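LISEZMOI – cellule Trorel, poste de préhension n° 3

Dernière relecture : 30/5/24, Leif Midtbø

Contenu du dossier
reglages/ : offsets du poignet et ouverture de la pince
journal/ : interventions, par ordre de saisie
prises/ : vues de la caméra de poignet, banane seule sur la table

À lire avant de toucher aux réglages

La notice de Lundgren promet un étalonnage « une fois pour toutes ». Je n'y crois pas. Entre septembre et la dernière relecture, j'ai repris l'offset latéral 18 fois, et le journal montre que la dérive revient après chaque démontage des doigts. Le logiciel Sikitus affiche pourtant un voyant vert du début à la fin. Ne pas s'y fier.

La pince doit se présenter avec l'objet entre les deux doigts. Si la banane est décalée vers le doigt gauche, ne pas lancer la fermeture : reprendre d'abord l'approche, puis refaire une vue.

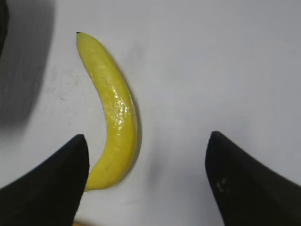 L'ancienne procédure demandait de corriger dans le fichier de trajectoire. À éviter – on finit avec deux corrections qui s'additionnent et personne ne sait laquelle enlever. Tout passe par reglages/poignet.cfg.

Entretien
– essuyer les doigts et la table avec un chiffon sec
– resserrer les vis des doigts toutes les 30 heures de marche
– contrôler le jeu du poignet avant de modifier un offset
– noter la valeur avant ET après, même si elle n'a pas bougé

Limites connues
Un seul type d'objet, un seul plateau. Adel voudrait en tirer un taux de réussite général ; avec 23 essais consignés, je ne signerais pas. Les ombres portées sur la table claire gênent peut-être la détection du contour, mais l'essai comparatif reste à faire.

Reste ouvert : l'écart entre l'ouverture commandée et l'ouverture mesurée. Le support Trorel parle d'usure normale. J'attends les mesures.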